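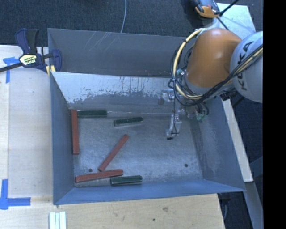
Pliltbridge Community Garden – Minutes of the Plot Holders' Meeting, 29 May 2024

Present: Odette Moulin (chair), Conceição Abreu, Timothée Gaillard, Nelli Lappalainen, and me, Évan Lemaire, taking notes again. A few other plot holders came and went, and I didn't catch everyone's name, so if you were there and you're not listed, tell me and I'll add you.

We started ten minutes late while we looked for the key to the meeting room. Odette opened by asking if anyone had changes to last month's minutes. Conceição pointed out that I had her down as voting for the longer hose when she voted against it, and very firmly too. Sorry, Conceição! Fixed. With that, the minutes were approved.

Money

Timothée went through the account. We have $2,084 in the bank, and plot fees are all in except for two people who have promised to pay by the end of the week. The plant sale brought in $258, a lot better than last year, when it rained all day and we sold mostly tomatoes to each other. The herbs went first. I had a table full of squash seedlings left at closing time and ended up taking them home, so if anyone has room for squash, please, please call me.

Water

This took up most of the evening. The tap by the lower gate has been dripping since the pipes were turned back on, and the pressure at the far plots is so weak that Nelli says she can fill a watering can or eat a sandwich in the same amount of time. She has a quote from Huninetti to replace the tap and run a new line along the fence. It comes to $1,238, with the digging included.

Timothée thought that was steep and wanted to know what it would cost if we dug the trench ourselves. Nelli had asked, and it would take $120 off the bill. There was a pause while we all thought about that trench, and about the roots along the fence, and then Odette said she for one was happy to let Huninetti dig. I was with her. My back still remembers the compost bays.

Conceição asked if we could have rain barrels as well, at least at the shed end where the roof already has a gutter. Everyone liked that idea, but we didn't want to spend more money on the same night. She is going to look for used ones and bring prices next time.

We voted to accept the Huninetti quote with the digging. All in favor except Timothée, who abstained and asked me to write down that he still thinks it's steep. Nelli will call them and set a date. Plot holders along the fence should move pots and anything they're fond of before the work starts – I'll send an email once we know the day.

Compost

Someone keeps putting whole grapefruit and bread in the second bay. Please don't. The bread brings rats, and the grapefruit just sits there looking at you. Odette will make a new sign with bigger letters. I offered to draw a rat on it and was told words would be fine.

The first bay is ready to use. Take two buckets each for now so that it goes around, and put the fork back on its hook when you're done.

Paths

The path between the shed and the herb beds is getting narrow again. The mint is out on both sides, and Conceição's raspberries have joined in (she admits it). We'll have a cutting-back morning before the water work, probably a Saturday. Bring gloves and clippers. Nelli is making her cardamom buns, so I expect a good turnout.

Seed order

The Patwary catalog is going around in its plastic folder. Write your name next to what you want for fall planting and pass it on to the next plot. It had already been sitting in somebody's car for a week when it got to me, so let's try to be quicker. Garlic has to be ordered early this year. Odette wants to try the purple kind again even though hers rotted last time, and I've agreed to split a bag with her.

Anything else

A lady from Zilgate, the school garden across the river, wrote to ask if she could bring her class to look at our beans. We all said yes right away. Timothée will write back and offer her a morning in the next few weeks, and he'd like one other person there to help keep little feet off the carrots. I said I'd do it.

There's a blue jacket in the shed, size medium, with seed packets in the pocket. Come and get it.

We finished just before nine. Timothée locked up and has the key.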